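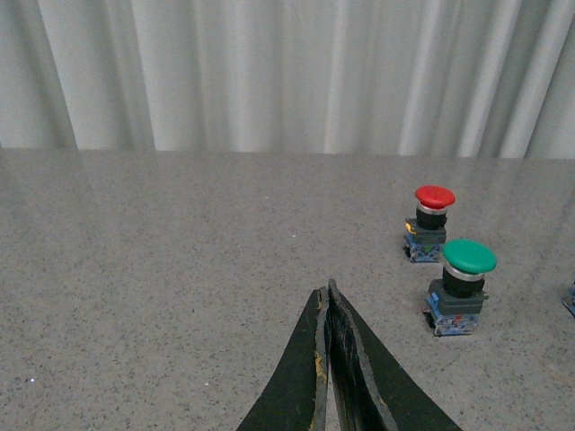 Page 12

Section 4. First trial: push buttons on the bench

Werkness bench arm, set-up guide for the small shop. Text by Hannelore Hauser, revised March 9, 2020.

Before you let the arm near a chore you care about, try it on two buttons. Pressing a button is the easiest job in most shops, and a fair number of arms still get it wrong. If yours can't do it by the end of this section, don't go on to Section 5, whatever the sales sheet told you about folding towels.

What you need

A clear tabletop, a plain curtain or wall behind it, and mushroom-head buttons, one red and one green. Leave them unwired. The terminals on the contact blocks are open, and a metal tool or a wet sleeve will find them sooner or later.

CAUTION: Never use a working emergency stop as a practice target. Your real stop must be within reach of your hand, off the table, and tested before each session.

4.1 Setting out

1. Switch off the arm and wipe the tabletop. Crumbs and lint show up as pale specks on a speckled top, and the vision software may take an interest in them.

2. Stand the red button toward the back and the green one nearer the front. Keep the left half of the table open.

3. Check both fingertips. Scrape off old glue or tape. Worn edges are acceptable for pressing but poor for picking up anything thin.

4. Bring the fingers nearly together with nothing between them. Pressing with the fingers wide apart will straddle the cap and push on the collar.

4.2 Pressing

5. Load the program PRESS and set the force limit to 50. Do not raise it to get a better score.

6. Start with the green button. The arm should come down on the middle of the cap, press, and lift straight up. If it comes in from the side, stop it – an unfixed button will tip over.

7. Run the green button 12 times without touching anything between runs. Write down every miss, including the ones where the arm "nearly had it."

8. Move to the red button. The green cap stands close to the line of sight from the front, so watch for the arm choosing the wrong target.

NOTE: Error 1460 means the arm lost sight of the cap. Shiny collars and overhead lights are the usual culprits. Error 2170 means it reached the force limit early, most often by landing on the rim.

4.3 Reading the results

A clean set shows that the arm can press a button which stays where you left it. It does not show that the arm can run a machine, load a dishwasher or be left alone over lunch. Move each button a hand's width and repeat steps 6 to 8. In our February trials at the Herimlow shop, Silvan Camenzind got a perfect set on the first layout and a poor one after shifting the green button toward the edge. The arm pressed bare table with great confidence.

CAUTION: Do not hold a button steady with your fingers while the arm is moving. Clamp the base or use the Fistard mounting plate (sold separately).

If both layouts pass, continue to Section 5, Lids and Jars. Expect it to take longer than doing the job yourself.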